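Ticket: Sound channel drops out in Room 3, textile installation
Site: Prindenby, lower galleries
Work: Sriwong, four-part installation, dyed cotton and wool over steel, with sound, 1981 (sound part transferred to digital)
Priority: Medium
Status: Closed, with follow-up
Opened: 26 February 2021

Reported problem

The left rear channel of the sound part cuts out for several seconds at a time, then comes back at full level. Front desk logged it twice before opening hours and once in the afternoon. The other three channels are not affected. The work is on loan and the loan agreement says it must not be shown with a channel missing, so the room was closed until further notice.

Setup as installed

Player: Jetero four-channel media player, firmware as delivered, looping one file.
Amplifier: Dadero, four channels, rack shelf in the service closet.
Speakers: four passive, hung inside the fabric forms, one per form. Lender's own units, not to be opened.
Cable: two-conductor copper, run above the ceiling grid, dropped to each form along the hanging wire.
Power: one switched circuit shared with the wall text lighting in Rooms 3 and 4.

Entry 1

Listened to the full loop twice in Room 3. Dropout on the left rear channel at two different points in the loop, so the file is unlikely to be at fault. Played the same file on a laptop with headphones and heard all four channels complete.

Swapped left rear and right rear at the player output. Fault stayed on the left rear speaker. Player output cleared.

Entry 2

Swapped left rear and right rear at the amplifier output. Fault stayed on the left rear speaker again. Amplifier channel cleared. That leaves the cable run, the connector at the form, or the speaker itself.

Loop resistance measured from the closet: three channels steady, left rear jumps when the form is moved by hand. Form moved with gloves, by the seam, per the handling sheet.
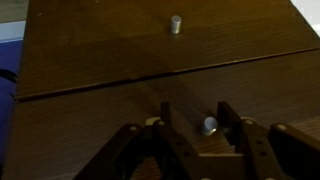 Tabletop with small metal cylinder.

Entry 3

Lender contacted for permission to disconnect the speaker at the form. Reply received the same day: the connector may be opened, the speaker may not, and the fabric may not be unstitched. There is a hand opening on the underside of each form, closed with ties. The lender also asked for the room humidity log, which was sent. No link to the fault, but they want it in the condition file.

Scaffold tower brought in, wheels locked on board offcuts to protect the floor. Form supported from below with a padded cradle before the ties were undone.

Connector found seated. Pulled and reseated it, no change. Bypassed the connector with test leads straight from the cable to the speaker tail. Resistance steady on the speaker side. The jump is in the last part of the cable, above the connector.

Entry 4

Pulled the ceiling tile over the form. The cable passes from the grid to the hanging wire over the cut edge of a track bracket. The jacket is worn through on one side and one conductor is partly broken. When the form turns, the cable moves across the bracket and the broken strands open. The form turns slightly when the air handling changes speed, which fits the times on the front desk log: two before opening, when the system ramps up, and one in the afternoon.

The other three drops do not touch a bracket. Left rear was moved during installation after the artist's plan was checked against the room. It was shifted 600 mm toward the back wall, and the cable was not rerouted with it. The change is on the marked-up plan but not in the cable schedule.

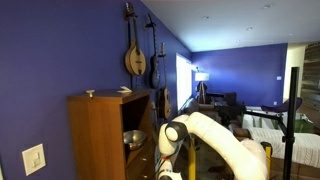
Replacement cable for the drop was cut from the reel used for the original install, so gauge and color match what the lender approved. Joined above the ceiling in a closed junction box, not at the form. The new run leaves the grid on the far side of the bracket and has a rubber edge strip where it passes the metal. Slack was the main question. Too little and the form pulls on the cable when it turns, too much and the cable is visible from the bench. The arch we settled on has the same general shape as the white robot arm in the photo - up, over to one side, then down - with no tight bend at any point. It is tied to the hanging wire with black cotton thread at the same spacing as the other three drops.

Entry 5

Resistance on left rear now matches right rear. Form turned by hand through its normal range, no jump. Ties on the underside closed in the original pattern, checked against the incoming condition photos. No new marks on the dyed surface. One loose wool fiber at the seam was already noted on the incoming report.

Level check at the bench: left rear was slightly high. The amplifier trim had been turned up at some point, presumably by someone trying to fix the dropouts. Reset to the value on the install sheet. Please do not adjust trims without a note in this ticket.

Soak test: loop left running with the air handling cycled by hand through low and high speed. 142 plays of the loop logged by the player, no dropout recorded on the monitor at the form.

Entry 6

Two other points found while the rack was open.

1. The Jetero player restarts at the top of the loop after a power loss but takes roughly 2000 ms longer to release channel four than the others. Audible only at start-up. Lender informed, accepts it for this showing.

2. The shared circuit means that switching off the wall text lighting by the Room 4 switch also cuts the player. Label added to the switch. Separate circuit requested under its own ticket.

Resolution

Worn cable on the left rear drop replaced and rerouted. Room 3 reopened. Old cable section bagged and kept with the condition file at the lender's request.

Follow-up

Cable schedule to be corrected to show the moved form. Open.
Edge strip to be fitted at the other three drops at the next closed day. Open.
Firmware question sent to Jetero support. No reply yet.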